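Brenddale Bedding & Laundry Survey - README

Print this page | E-mail this page
Shares: 4 | Comments: 0

## What this is

Household answers on washing, drying and folding in Brenddale. Collected in May, cleaned up after. Maintained by Mirela Batista. Last edit 13 September 2026.

## Files

- households.csv - one row per household, 1314 rows
- loads.csv - one row per wash load, 2430 rows, joins on hh_id
- codes.txt - what the short codes mean. Read this first

## Columns people ask about

- wash_temp: what the person set on the dial, not measured. Blank = didn't know
- dry_how: line, rack, dryer, other. "Other" is mostly radiators
- fold_where: bed, table, couch, floor, none. Free text was recoded by hand so expect a few odd ones
- dark_sep: 1 if darks washed apart from lights

fold_where was a late add. First 200 households never got the question, coded 99. Drop those before you take averages, please. Two people have already published a chart with the 99s left in.

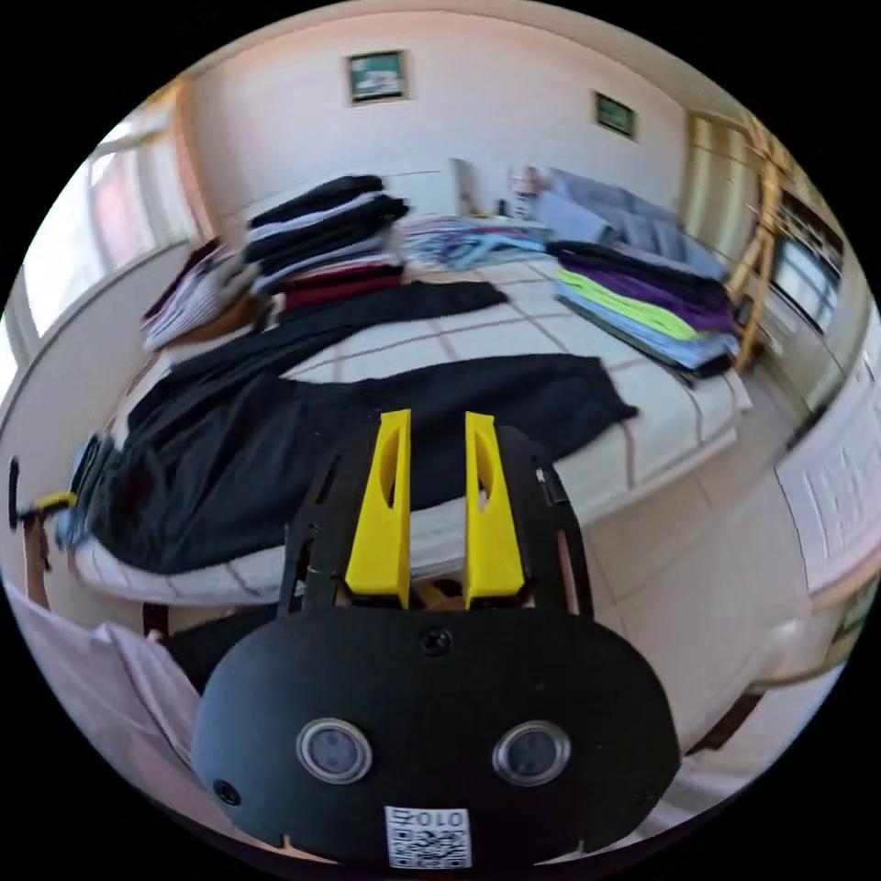 Detergent is free text. Cabello and Pokel are both local store names and people spelled them every way possible. I merged the obvious ones. Left the rest alone, see detergent_raw.

Area codes: Corneo is its own area from this version on, used to be lumped in with Brenddale North. If you have old scripts they will break on area = 4. Fix is one line, change it to 4 or 7.

## Known problems

- Apartments with shared laundry rooms are under-represented. Hard to reach, a lot of no answers
- Some loads have a date before the survey started. Typos on the paper forms, left as is
- load_kg is a guess by the respondant. Wouldn't lean on it
- Bed sheets and blankets share one code. Should of split them, too late now

## Use

Free for teaching and non-commercial work. Credit the survey by name. Don't try to match rows back to addresses.

## To do

- redo codes.txt, the dryer section is out of date
- weights for household size
- check duplicate hh_id in Corneo

Print this page | E-mail this page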